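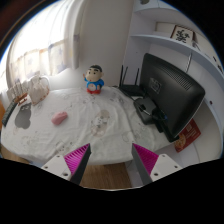
Unit 6. Planning an Equipment Budget for Hand-Held Gripper Work

The purchase price of a gripper is the smallest part of what a lab will spend on it over a year. Budget requests that list only the device are returned to the applicant, and the resulting delay usually costs more than the missing items. Start from the work surface and list what the fingers must meet there. A desk with a computer mouse, a keyboard, a small figurine and a model sailing ship calls for several kinds of grasp, and the opening between the fingers has to be checked against the widest object on the list before any order is placed. The ribbed inner pieces are a separate budget line from the mounting plates behind them. Treat the former as consumable and the latter as capital.

6.1 Cost lines

Consumables: inner finger pieces, edge strips, fasteners, cleaning supplies.
Capital: handle and plates, camera, storage, one spare camera.
Site: table, cloths, lighting, network equipment.
Labor: operator hours, setup, review of recordings.

Site costs are often left at zero on the grounds that the room already exists. Enter them anyway. A soft tablecloth moves when an object is dragged, and a bright window will wash out part of the recording at certain hours. Blinds and table clips are cheap – a repeat session is not.

6.2 Worked figures

The Fidmont quotation for the course exercise gives $867 for one complete hand-held unit and $103 for a set of replacement inner pieces. Plendetti quotes the same unit without camera and is therefore not comparable line by line. Assume one set of inner pieces per 50 operator hours. For a plan of 100 hours, two sets are needed, and the first is supplied with the unit.

Unit: $867
Replacement set, one: $103
Subtotal before site and labor: $970

Shipping and tax are excluded. Add them from the current quotation, with the date of the quotation noted beside the amount.

6.3 Timing

Orders for the Nadinley site must reach purchasing by 21st September if the unit is to be in use before December. Count back from the first session: delivery, inspection, calibration, one trial session. Leave slack between inspection and calibration so that a faulty part can be exchanged.

6.4 Reading

Ejigu, chapter 4, on wear parts and replacement intervals. The section on leasing may be skipped.

6.5 Assignment

Prepare a one-page budget for two units at a single site, using the rates in 6.2. State every assumption about hours. Show separately what changes if the second unit is bought only as a spare. Submit to Chandrasekhar Pillai as a spreadsheet with formulas intact – pasted values will not be graded.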